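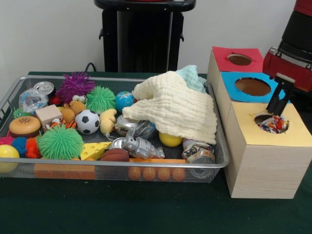 How to sort a mixed toy tray into boxes and bowls

Posted Saturday, September 7, 2019

Small toys end up in one container sooner or later. Balls, blocks, plush animals, play food and a few things that were never toys all go into the same tray, and after a while the bottom layer doesn't get used. Sorting it takes 20 minutes if you do it in the right order.

What you need

A table with room for the tray and a clear space next to it
Boxes with a hole in the top, or any lidded boxes you can cut a hole in
A few plastic bowls, in different colors if you have them
A damp cloth and a dry one
A trash bag

Our boxes are the light wooden kind with a round hole in the top, sold by Dokside as the Liltholm set. Shoeboxes work too. Measure your biggest ball before you buy or cut anything. A spiky puffer ball will squeeze through a hole slightly smaller than itself, but a hard ball won't.

Step 1. Take out what isn't a toy

Start with packaging and anything that belongs in the kitchen or the recycling. Cans, bottles, empty plastic containers and bags come out first. If you keep cans and bottles for playing store, check the openings for sharp edges and put the good ones in a bowl of their own. Cloths go in the laundry. Do this before you touch the toys, as a cloth lying across the tray can hide a good part of what is in it.

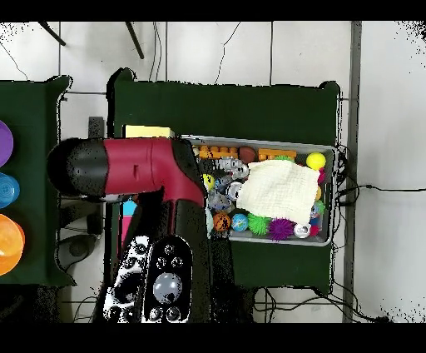

The full tray, with a cloth, a bottle and cans in among the balls.

Step 2. Pull the balls

Balls roll, so get them under control early. Divide them by feel:

Spiky and puffer balls
Smooth foam or stress balls
Sports balls such as soccer balls, footballs and basketballs

Each kind gets its own box. Squeeze every puffer ball once as you go. One that feels sticky or stays flat has a leak and should be thrown out.

Step 3. Plush toys

Lift these out whole and shake them over the trash bag. Look at the seams and at any glued or plastic eyes. Loose eyes come off now – don't put the toy back until they are sewn on again. Plush doesn't go through the holes well, so we keep it in an open basket from Idach on the shelf below.

Step 4. Play food and blocks

Toy burgers, cheese wedges and the like go in one bowl. Building pieces with studs go in another, and plain wooden blocks can join them if there are only a few. With more than 12 blocks, give them a box.

Step 5. The leftovers

There is always a figure or two that fits nowhere. Put these in the last bowl and leave it at that. A category for a single robot is a waste of a bowl.

Step 6. Clean the tray

Turn a mesh tray over and tap it, then wipe along the rim and into the corners. A solid plastic tray can be rinsed in the sink. Dry it fully before anything goes back in.

Keeping it sorted

Label the boxes on the front, not on the lid. We use Asante labels, which peel off cleanly when the contents change. The empty tray can stay out as the place where toys land during the day. Empty it into the boxes every evening, or at least once a week.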